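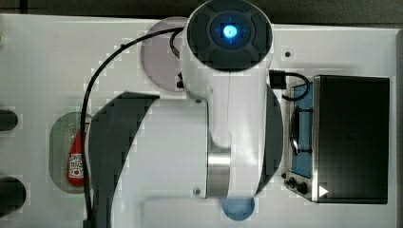
4. Adding a settlement record in Trimov

Read section 3 first if you haven't set your district boundaries. Trimov will let you save a settlement without one, and then it won't show up in any list.

4.1 Before you start

Have a source for the population and a source for the name. The old Fanunham handbook counts as one source, however many websites have copied it.

4.2 Entering the record

1. Open Places and choose New Settlement.

2. Type the official name as it appears on the current municipal register. Do not paste from a map. The maps in our archive have three spellings of Brelleo, and two of them look like printing errors.

3. Choose a type: hamlet, village, town or city. The Suggest button picks one from the population alone and calls anything over 2,000 a town. It has no idea whether a place ever held a charter, so leave it alone.

4. If the place has historic town privileges, tick Chartered and enter the document that says so. "Traditionally regarded as a city" is what a tourist leaflet says. It goes in the Notes field.

5. Enter the population and the year of the count. Both boxes are needed, although only the first is marked that way.

6. Press Save Draft. The Publish button next to it skips the review.

Caution: Trimov fills a blank year with the current one. Toft was listed at 2,919 people for a long time on the strength of a count that turned out to cover the whole parish. Troels Arnardóttir corrected it by hand in August, and an import put the old number back. 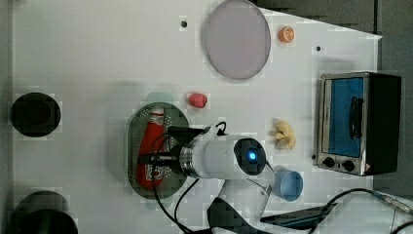
4.3 Local names and dialects

7. Under Names, choose Add Local Form. Enter the spelling, then the dialect from the drop-down list.

8. Give a source for the dialect form. A recording is best. A road sign is acceptable if you note who put it up.

9. Leave Speakers blank unless a survey asked people in that settlement. Dividing a regional estimate by the number of villages gives you a number, and that is the most that can be said for it.

Note: The drop-down offers 18 dialects. Vesna Angelovski and Preben Þórarinsdóttir disagree on whether the last four are separate at all, and the program won't settle that. Use the parent group if you can't tell.

4.4 Distances and neighbors

10. Under Location, enter the neighboring settlements yourself. The Auto Neighbors tool measures in a straight line and pays no attention to water, so it places Toft next to villages you can only reach by going back through Fanunham.

11. Check the marker on the map. If it is more than 200 meters from the church or main square, drag it there and save again.

Note: "Verified" in the status bar means every required box has something in it. For an actual check, send the draft to Arnar Kirkegaard with your sources attached. Drafts without sources are returned unread.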